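Sasham Creator Desk, Team plan

Scheduling, tracking links and payouts for brands running influencer campaigns. One login. Built by Jorkine, in use since August by small marketing teams who were living in spreadsheets.

What you get
Creator list with tags, rates, past posts, contact notes
Brief builder, 12 templates (unboxing, story takeover, giveaway, product-in-use etc)
Draft approval, comments pinned to the second on video
Tracking links + discount codes, one per creator
Payout sheet, exports to CSV
Up to 60 active creators per workspace

Content library
Every approved clip and still lands in the library on its own. Search by campaign, creator, platform, color, usage rights. Rights expiring soon get a yellow flag 3 weeks out. Bulk download is fine, big folders take a while.

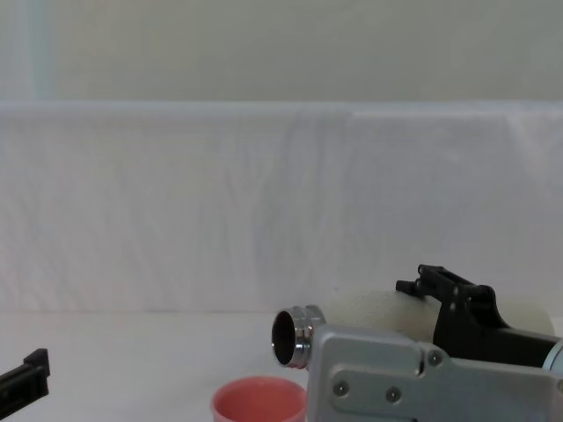 Pink cup on a white table

Tags can be edited after upload. Renaming a tag renames it everywhere, so check with your team first. Deleted tags don't come back.

Reports
Reach, saves, clicks, cost per click, codes redeemed. Instagram, Facebook and YouTube in one table. Stories numbers have to be pulled before they dissapear from the app, so connect the account BEFORE the campaign goes live. We can't backfill. Support gets this one daily.

Reports go out as PDF or a view-only link. Put your own logo on it, Team plan only.

Short clips
Trim, crop to vertical, square or wide, add captions, send back to creator for sign off. Cover picker included. No music library, bring your own licensed track.
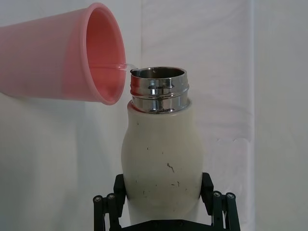 Water going from cup to bottle

Captions are auto, English and Spanish for now. Proofread them. Brand names come out weird, add yours to the word list under Settings.

Works with
Spanos storefronts (codes sync both ways)
Sulitel inbox (creator emails show up on the profile)
Any calendar that takes a feed link

Price
Team plan $196 a month, 3 seats. Extra seats on request. Cancel from the billing page, access runs to the end of the paid month. Your exports are yours, grab them befor you close the workspace.

Setup
Import your creator list as CSV, column names don't matter, you match them on screen. Nisha Solanki runs the onboarding call, bring one real campaign to load. Agencies with several clients, ask for Styliani Christodoulou, separate workspaces and billing per client.

Start trial
Book onboarding call
Compare plans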